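Talldale Booth Seating
Clasex Contract Furniture / Seating / Booths and Banquettes

The Talldale booth is an upholstered seating unit for break rooms, libraries and waiting areas. It is supplied as a single bench or as a facing pair, with or without a table, and is delivered in sections for assembly on site.

Specifications
Seats: 4 or 6 per facing pair
Back: low or high
Upholstery: Moya wool blend or Ledilard wipe-clean vinyl
Base: recessed plinth with adjustable feet
Delivery: about 2 weeks for stocked fabrics

Seat covers are fastened with concealed zippers and may be removed for cleaning. The Moya fabric should be dry cleaned only. Ledilard vinyl may be wiped with a mild soap solution – bleach and solvent cleaners will void the warranty. Replacement covers may be ordered separately by quoting the number on the label under the seat.

Fabric cards are sent free of charge on request. Custom upholstery orders cannot be canceled once cutting has begun.

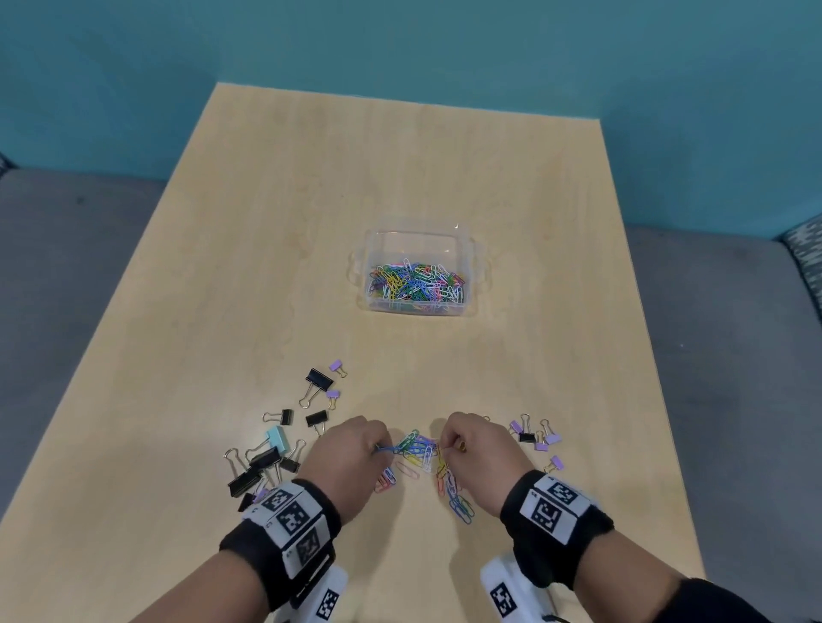 Yaroslav Tymoshchuk wrote that the high back had made his reading room noticeably quieter, although he would have preferred a deeper seat.

A deeper seat is available on the high-back model by special order. Prices for this option were last revised in February.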